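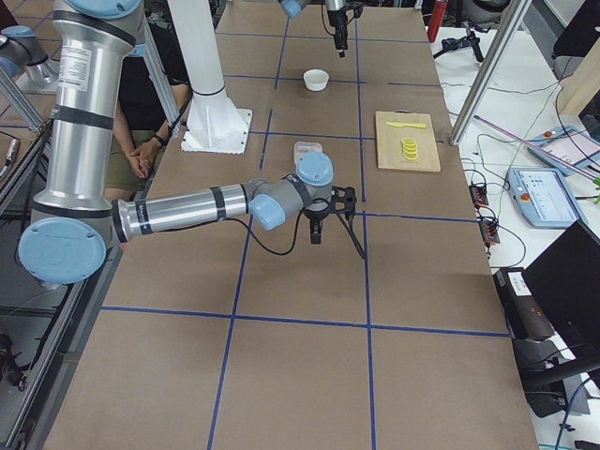
Last changed: October, 9:40 in the evening (fixed two typos and added a link to the tape page)

Little Table Things > Galleries > Play kitchen > Lemons, an egg and a bowl

Welcome back to the lemon table! I keep promising smaller galleries and then writing more words than pictures, and I'm afraid this is another one of those. It has three photos, all of the same setup: brown paper, blue tape, a light wooden cutting board, a yellow knife, some yellow slices, a small white bowl. I have a real weakness for this kind of table. There is so little on it and I could fuss over it all afternoon.

The paper is my favorite part, so let me get that out of the way. I cover everything in brown paper. Birthday tables, craft tables, the table I sort buttons on. White paper glares under a ceiling light and shows every smudge, and patterned paper is hopeless with small things on it (ask me about the gingham roll — half of it is still under the stairs). Brown lets yellow be yellow. Put a toy lemon slice on brown paper and you can find it from across the room, and the same goes for a white bowl. I buy mine by the roll from Nunlow, the packing shop behind the bus station in Pidine, and one roll lasts me most of a year if I don't get carried away.

Then the tape. I like a table with a grid on it, because I'm a person who puts things down and loses them, and "second square from the end" is an address even I can remember. Blue painter's tape is what I reach for. Mine has never come out perfectly straight and I stopped minding a long time ago. If you want it neater, lay the two longest lines first, press them down from the middle outward, and only then do the cross lines. Start with the short ones and you'll be peeling them all up again. I've done that more than once, on my knees on a kitchen chair, saying things.
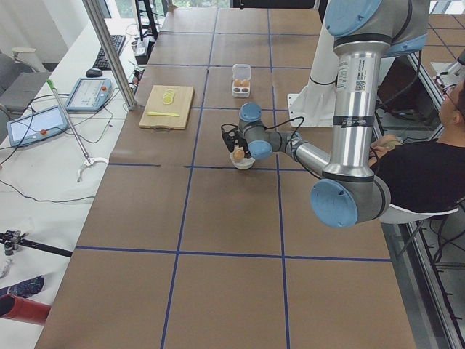

Play food has to be in scale with whatever it's served in, and that's where most sets let you down. My first one was the Pralevia market crate, which I bought secondhand with 69 pieces in it, and the tomato in it was larger than the saucepan! So I've turned into a bit of a bore about bowls. A small white one is what I'd pick nearly every time, and you can see why here, with the brown egg held just above it: the two look right together, and the bowl sits near one of the blue lines where it's easy to find again. Further back the lemon slices are in a short stack on the board with the knife lying next to them, and to my eye that's all the cooking equipment a table needs.

I do go back and forth on eggs. Brown or white? White ones disappear in a white bowl, so I'd say brown, except that brown eggs on brown paper do a little disappearing act of their own the minute you set them down. The answer is obviously to keep them in the bowl. I also keep a folded dish towel handy for eggs, as they roll, and they always roll toward the side of the table that nobody is sitting on.

Boards next. I would take one plain wooden board over the brightly painted kind, and I like it to have some way of hanging up, a loop or a hole or whatever the maker felt like giving it. Mine goes on a nail by the pantry. A board also gives the slices somewhere to belong. Loose on the paper, they look like something that fell out of a bag. On a board they look like somebody is halfway through making lemonade, and when children come over they walk straight up to it and ask who it's for.

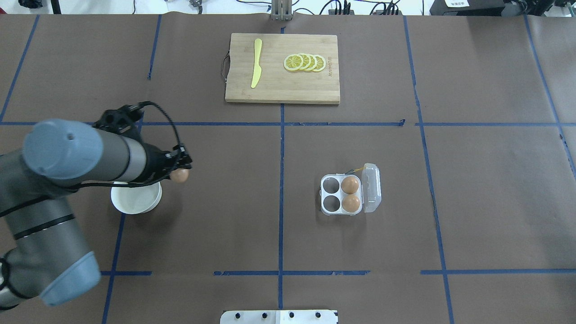
And if you only have one board, please don't crowd it. I used to pile on everything I owned: bread, cheese, the fish with the missing eye, two kinds of grape. At last count I had 218 pieces of play food in the blue cupboard (yes, I counted, it was raining) and there was a time when I wanted every single one of them out at once. These days I pick one color and stop. Lemons and a yellow knife is a whole lunch as far as I'm concerned.

How you lay out the slices is a matter of taste. A stack is tidy and takes up hardly any space, but you only get to see the top one properly. I'm fonder of a row with each slice overlapping the next, the way they do it with the real thing at Đào, the noodle place I go to when I've been to the packing shop. They bring the lemon out on its own little dish, all fanned out, and I've been copying it ever since. It takes two seconds and it makes plain toy fruit look like someone cared.

A last word on knives. The yellow plastic kind won't cut anything, so it can be left lying out with small people in the house. I put it beside the slices and never on top, as it slides off and takes the lemons with it. And when you're packing up, the knife goes in the box first, flat along the side. Slices in after it, then the bowl upside down over the lot. The paper I roll up with the tape still on and use again until it gets too crinkly to lie flat.

Next up is bread, I think. I have a cardboard toaster to finish first, and the slots have come out two different widths, so give me a few weeks!

Comments (4)

Guest
I did the brown paper thing for my daughter's party and you're right about the yellow. Our bananas have never looked so good. Does the tape tear the paper when you take it off?

Author
It does if you pull fast! Go slowly and fold it back on itself. Or do what I do and leave it on.

Guest from Pidine
Team white egg here. I just use a green bowl. Also the packing shop closes at noon now, in case you hadn't heard — I found out the hard way with my arms full of boxes.

Another guest
I have that same market crate and the tomato is ENORMOUS. We use it as a doorstop. I'd love a whole gallery of boards if you ever get the time, especially ones with a loop.

More galleries

Buttons by color, mostly green
The gingham roll and what became of it
Tape: which kinds lift and which kinds leave a mess
Inside the blue cupboard, top shelf
Small bowls I have known
Pears, and a very bad attempt at felt cheese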